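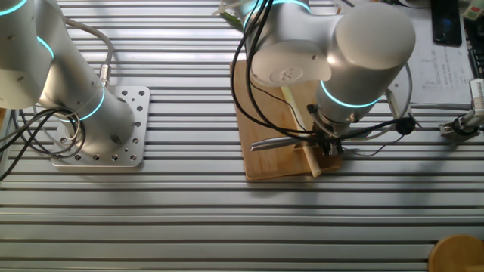 Photo: Judit Bakos, Widivton

Re: [prep-list] Board thickness and long vegetables

On November 3, 2020, Judit Major wrote:

> I am replacing the board at the back station and the Finirska catalog
> lists the same size in two thicknesses. The thin one is 18 mm. Our
> bench top has open grooves, so the board would not be supported over
> its whole underside. Does that matter at 18 mm, or should I pay for
> the thicker one? Second question: we do a lot of leeks and green
> onions, and the people on that station keep asking for a longer board.
> Is there a reason not to buy one?
>
> Also, does anyone still use the Grekus oil? The last can I bought
> smelled different.
>
> J. Major

Taking these in order.

Thickness. On a grooved top the board rests on the lands between the grooves, and the gaps are narrow compared with the width of the board. Bending between supports is not a concern at 18 mm. Cupping is. A thin board that takes up water on one face and dries on the other will lift at the edges, and then it rocks on the high points whatever it is sitting on. Check it with a straightedge across the grain before you blame the bench. Ours went out of flat in August, when it was being washed on the top face only and put back down still damp. I wet both faces, stood it on edge for 48 hours out of the sun, and it came back close enough to use.

If the price difference is small, buy the thicker one. It can be planed more often.

Orientation. On parallel rails I prefer to turn the long side of the board across the grooves. Each rail then crosses the short dimension of the board, and the support is spread along the full length. With the long side parallel to the grooves, a board edge can land right over a slot, and pressing down near that edge tips it. A damp cloth underneath helps with sliding but sags into the slots, so I use a thin rubber sheet cut slightly smaller than the board. Lift it at the end of the shift. Water sits under it, and trimmings collect in the grooves. A stiff narrow brush run lengthwise gets most of that out.

Sanding. I go over the top face when the knife marks start to hold color. Stop well short of 1,000 grit. A board finished that fine feels good in the hand, but wet vegetables skate on it and the oil goes in more slowly. 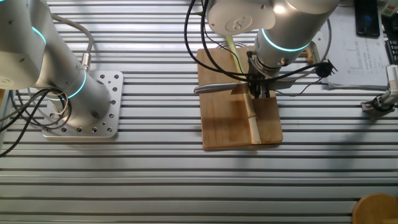 Board length is the part I would argue with. A longer board takes bench space all day for the sake of two vegetables, and the extra length mostly ends up holding peelings. Try the diagonal first. The one long green-and-white stalk on our board lies that way, from the pale green part near the top to the whitish end near the bottom edge, and it fits. The diagonal is always longer than the long side, though on a narrow board the gain is small, so measure before you rely on it. For anything longer, cut the stalk once across and lay the two pieces side by side. With leeks I make that cut where the leaves begin to separate, as the upper piece has to be opened and rinsed anyway. The white part can go straight to slicing if it is clean inside.

If the station insists on cutting full length, for strips, they do need the longer board. I would then keep it on a rack and bring it out for that job only. Roughly 70 percent of our leeks are sliced crosswise, and for those it makes no difference.

Oil. I stopped using Grekus some time ago for an unrelated reason — the cap leaks if the can is stored on its side — so I can't say whether the smell has changed. Plain food-grade mineral oil does the job. Warm the oil a little, coat both faces and the end grain, leave overnight, wipe. The end grain takes the most and is where checks start.

If you do order the thin Finirska, please post the straightedge reading when it arrives and again after a few weeks of washing. I have figures for the thick one only.

Judit Bakos
Widivton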